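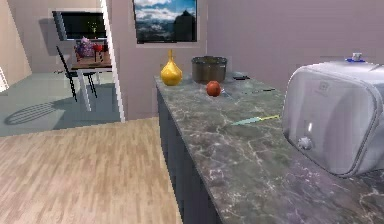 仿真厨房的大理石台面，中间是那把黄绿色柄的刀。（渲染画面）

番茄与刀之间：一间小工作室怎样挑选夹爪

Kwaku Akolgo 不喜欢别人问他“哪一个夹爪最好”。我第一次到 Haswood 的时候，还没有脱下外套，就问了这个问题。他给我倒了一杯茶，然后问我家里有几把剪刀。我说三把。他说，那么您应该已经知道答案了。

Haswood 是 Akville 城北的一栋旧办公楼，二层有一半租给了他和 Sena Ankrah。两个人替别的公司做一种很窄的工作：客户已经买好机械臂，或者快要买了，但是不知道末端应该装什么，相机应该放在哪里，控制器用哪一种。他们先在仿真里试，再在真的机器上试，最后写一份报告。报告通常很短。Sena 告诉我，客户付钱的时候常常希望它长一点。

我在四月里去了几次，看他们做一个厨房项目。客户想让机械臂在家庭厨房的台面上收拾东西，把该放回去的放回去，把该洗的拿走。机械臂已经定了，型号叫 Arthur，客户自己选的，不在讨论范围之内。需要决定的是夹爪和相机。候选的夹爪有三种，相机的安装方法也有三种，组合起来是九种。每一种组合做 100 次抓取，一共 900 次。

“九种组合听起来不多，”Sena 说，“可是第五种以后，人就开始希望它们快一点结束，这个时候最容易看错数据。”

台面上的东西

仿真厨房是 Sena 搭的。一条长长的台面，灰色大理石，带白色的纹路，下面是深炭灰色的柜子。她在上面放的东西看起来很平常，可是她为它们的位置花了两天，比为灯光花的时间还多。

远处有一个黄色的花瓶，很亮，下面圆，脖子细。花瓶右边是一口深色的金属锅，口很宽，靠着墙。锅的前面是一个红番茄。我问过她，为什么番茄要这么靠近锅。她说，因为人就是这样放东西的：做饭的人手里拿着番茄，要放下来，一定放在锅的旁边，不会专门走到台面的中央去放。我想了想自己的厨房，觉得她说得对。

近一些的地方，在大理石中间，放着一把刀，刀身是浅青绿色，刀柄是黄绿色，柄朝右。右边是一台大的烤面包机，白色和银色，边角都是圆的。

隔壁还有一个房间，从门口可以看到墙上的电视、一张白腿的小桌子和一把黑色的椅子。机械臂永远不会到那个房间去。我以为这是装饰，Sena 说不完全是这样。相机看得到那个房间，所以识别程序也看得到它。如果背景永远是一面干净的墙，程序就会在干净的墙前面表现得很好，到了客户的家里却要出问题。他们早期的一个项目里，背景只有一种灰色，后来在真的房间里，程序把窗帘上的一朵花当成了杯子，而且非常肯定。

三种夹爪

第一种是平行夹爪，两根手指，平着开，平着合，指尖上有一层橡胶。它是最普通的一种，工厂里用了很多年，坏了也容易修。

第二种是 Grelell 的自适应夹爪，三根手指，每根手指有两个关节，碰到物体以后会顺着它的形状弯过去。单价 2,299 美元，是三种里面最贵的。客户的采购部门对这个数字有意见，这件事我后面还要写。

第三种是真空吸盘，一个软的波纹吸嘴，后面接一个小气泵。

我自己不是工程师，我事先写下了一个猜测：Grelell 会赢，平行夹爪第二，吸盘最后。Kwaku 看了我的笔记本，没有说话，只在旁边画了一个很小的问号。

先说番茄。番茄对平行夹爪来说是一个老问题：圆，滑，不能捏得太紧。两根平的手指夹一个球，接触的地方很小，力小了它会转，力大了它会破。在仿真里，番茄当然不会真的破，所以他们规定了一个力的上限，超过上限就算作失败。平行夹爪在这一项上的失败，大部分是超过上限，真正掉下来的情况很少。控制器发现番茄在指间转动，就再加一点力，再加一点力，于是超过了。Kwaku 把控制器的参数改了一个晚上，结果好了一些，代价是拿锅的时候又变得没有把握。

Grelell 拿番茄非常漂亮。三根手指从上面下来，慢慢围住它，我在屏幕前面看的时候几乎想鼓掌。但是番茄的后面就是锅。三根手指张开以后需要的空间比番茄大得多，其中一根必须从番茄和锅之间的缝里下去。缝够宽的时候没有问题。缝窄的时候，手指先碰到锅的边，锅动了，番茄也跟着动，整个动作要重新计算。Sena 在每一次试验之前会让物体的位置随机移动一点点，所以这条缝有时宽有时窄。在窄的那些试验里，便宜的平行夹爪转一个方向，从旁边进去，倒是常常成功。

吸盘拿番茄，我以为完全不可能，其实还可以。番茄的皮光滑，吸嘴软，能贴住。但是 Kwaku 提醒我，仿真里的番茄是一个理想的番茄，表面没有水。厨房里的番茄经常刚刚洗过。他在报告的这一行后面加了一个星号，写的是：此项结果须以实物验证。

然后是刀

刀是这个项目里最让他们争论的物体。它平躺在石头上，很薄，几乎没有高度。任何一种用手指的夹爪，都要把指尖伸到离台面非常近的地方，近到相机稍微有一点误差，指尖就会撞上大理石。

而且拿刀有一条规则，是客户写在合同里的：只能拿柄，不能拿刀身。仿真程序需要分清哪里是柄，哪里是刀身。在这个厨房里两部分颜色不同，看起来很容易。Kwaku 认为太容易了。他要求 Sena 再做一批试验，把柄和刀身改成相近的颜色。Sena 认为，夹爪的比较和识别的比较是两件事，放在一起，谁也说不清楚失败是谁的责任。他们在我面前讨论了很久，两个人都很有礼貌，声音却越来越低，我觉得这比大声更严肃。最后的决定是：900 次里面的刀不改颜色，颜色的问题另外写一节，另外收费。

平行夹爪在拿刀这一项上是第一名。两根平的手指，贴着台面下去，从柄的两侧合上，动作简单，失败也简单，看录像就能明白错在哪里。Grelell 的手指会弯，这个优点在这里变成了麻烦：指尖碰到石头的时候，它以为自己碰到了物体，于是开始弯曲，柄从下面滑出去。厂家提供一种“捏取模式”，可以把关节锁住，只用指尖。用了这个模式以后，结果接近平行夹爪。Kwaku 的评语是，花了三根手指的钱，然后请它们装作两根。

吸盘吸刀柄，柄太窄，漏气。这一项没有什么可以多写的。

锅和花瓶

锅比较宽，候选的三种夹爪都不能抱住它，只能夹它的边。平行夹爪夹住边以后，锅会以手指为轴向下垂，这个时候手腕的力矩很大。Arthur 的手腕承受得住，但是动作要慢。Grelell 可以把两根手指放在里面，一根放在外面，锅垂得少一些，这是它最有说服力的一项。我在现场看数据，觉得如果客户家里只有锅，那么事情很快就可以结束了。

花瓶不在要拿的物体清单里，它是一个障碍。脖子细，身体圆，机械臂从左边绕过来的时候容易碰到。碰到花瓶的试验，不管拿到了什么，一律算失败。这是 Sena 的规定，她说有一次在一个亲戚家里吃饭，她自己就是这样失败的。

烤面包机也是障碍，不过它的作用更多是对相机的。它很大，在台面的右边，如果相机装得低，而且装在那一侧，就会被它挡住一大块视野。

相机放在哪里

三种安装方法是：装在手腕上，装在天花板上向下看，装在台面旁边的一根立杆上，斜着看。

外行的人（包括我）容易觉得夹爪是主角，相机是配角。看完全部数据，我的想法改变了。换夹爪带来的差别，在某些物体上很大，在另一些物体上几乎没有；换相机带来的差别，每一个物体上都有。

天花板的相机看位置看得很准，看高度就比较差。对它来说，刀是画在石头上的一个颜色块。手腕的相机离物体近，细节清楚，可是在最后的几厘米，手指自己进了画面，物体被挡住了，控制器只能相信它最后一次看到的东西。如果这时候番茄滚动了一点，它不知道。斜着看的立杆相机，单独用的时候成绩居中，每一项都不突出，也没有一项特别坏。

我问，为什么不三个都装。Kwaku 说可以，客户也问过。三个相机就有三次标定，每一次有人搬动立杆，就要再做一次。在工厂里有人负责这件事。在一个家庭的厨房里，搬动立杆的是孩子和扫地的人，他们不会通知您。

控制器方面，他们用了两种：一种只按照位置走，一种同时看力。九种组合全部用第二种跑完。第一种他们只跑了很小的一部分，因为拿刀的时候它把手指往石头里推，仿真程序给出的力大得没有意义，再跑下去只是浪费电。这部分没有写进 900 次里，报告的附录里有一段说明。

有关仿真的怀疑

我应该写一写我的怀疑。一个在屏幕里的厨房，可以说明多少真的厨房里的事情？

两位主人的回答不一样。Sena 比较乐观。她说仿真不能告诉您成功率，可是能告诉您顺序：谁比谁好，在哪一类物体上好。她对顺序有信心。Kwaku 连顺序也不完全相信，他相信的是失败的样子。如果在仿真里 Grelell 的手指撞到锅边，那么在真的厨房里它也会撞到锅边，因为那是几何的问题，手指的宽度和缝的宽度不会因为换了世界就改变。至于摩擦，橡胶和番茄皮之间到底是多少，他耸耸肩。

所以最后的一步是在真的机器上做。隔壁房间里有一台 Arthur，固定在一张很重的钢桌上，桌子上面放了一块从石材店买来的边角料。他们选了仿真里成绩比较好的 4 种组合，拿到真机上重新试。我看了其中一个下午。番茄是真的番茄，从楼下的市场买的，大小不太整齐。到傍晚，有几个已经软了，Sena 把它们收在一个袋子里，说晚上可以做汤。

真机上的顺序和仿真的顺序大体相同，有一处相反：吸盘拿番茄，从“还可以”变成了“不可以”。Kwaku 把番茄用湿布擦了一下，吸嘴就开始漏气，气泵的声音变得很高，然后番茄落在石头上。他没有说什么，在星号旁边写了两个字：已证。

平行夹爪拿刀，在真机上比仿真里还要稳定一点。原因可能是橡胶指尖真的会变形，仿真里的指尖却是硬的。Sena 对这个结果不太高兴，虽然是好结果。她说模型错得对自己有利，还是错了。

采购部门的电话

报告的初稿推荐的是平行夹爪，加上立杆相机，另外建议客户考虑在手腕上再装一个小的。理由写了一页半。锅的那一项，Grelell 明显更好，报告里也写明了。

客户的采购部门打来电话的时候，我正好在。我以为他们会高兴，因为推荐的东西比较便宜。可是采购部门已经用 2,299 美元一只的价格做了预算，而且花了几个星期说服自己的上级。现在有一份报告说不需要，他们觉得很为难。Kwaku 在电话里听了很长时间，说了很多次“我理解”。放下电话以后，他对我说，有的客户请他们来选择，有的客户请他们来同意，开始的时候很难分清楚。

报告没有改。他们加了一段，说明如果客户以后把锅和碗作为主要对象，Grelell 值得重新评估，并且列出了需要补做的试验。Sena 认为这一段是公平的。Kwaku 认为这一段是一扇开着的门，采购部门会从那里走进去。

我最后一次去 Haswood 的时候，他们已经在准备下一个项目，是一家洗衣店。屏幕上是叠好的毛巾，三种夹爪里没有一种能好好地拿起最上面的一条，它们总是拿起两条。Kwaku 在打印一种新的指尖，形状有一点像鸭子的嘴。厨房的文件还开着，在另一个窗口里，Sena 说还要留几天，客户对相机的高度又有一个问题。

相关文章
立杆还是天花板：小工作室的相机安装笔记
软指尖的寿命，我们测了一个冬天
毛巾为什么难
一张钢桌有多重要：真机试验室的布置
读者来信：家里的机械臂应该听谁的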